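6. Setting up the drinks point

The Villero table arrives with a white top, which looks well on delivery day and shows every coffee ring after that. Choose its place with this in mind.

1. Stand the table against a wall, leaving 3 cm behind it for cleaning. Supplier drawings show it pushed tight to the panelling. Ignore them.

2. Level the feet. The Sjöberg levelling sheet says this can be skipped on hard floors. We have yet to meet a floor that agreed.

3. Wipe the top with a damp cloth and dry it. "Stain resistant" on the label should be read generously.

4. Put one cup in the middle of the top, away from the edges. Small cups tip easily, so fill them no more than two thirds.

5. Stir upright, holding the stick near its middle, and keep the tip off the bottom of the cup.
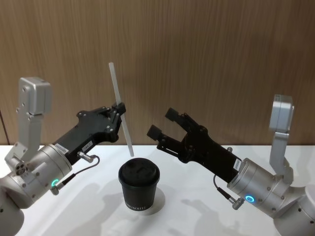

Fig. 6 – Black cup between the two arms, stick held above and to the left of it.

Note: Wamow sticks are sold in packs of 40 and described as reusable. We treat them as single use.

CAUTION: Do not leave hot drinks standing on the bare top. The Mitano care card promises that marks "lift away" – some do. Use a mat.

6. Empty the cup before moving the table, even by a little.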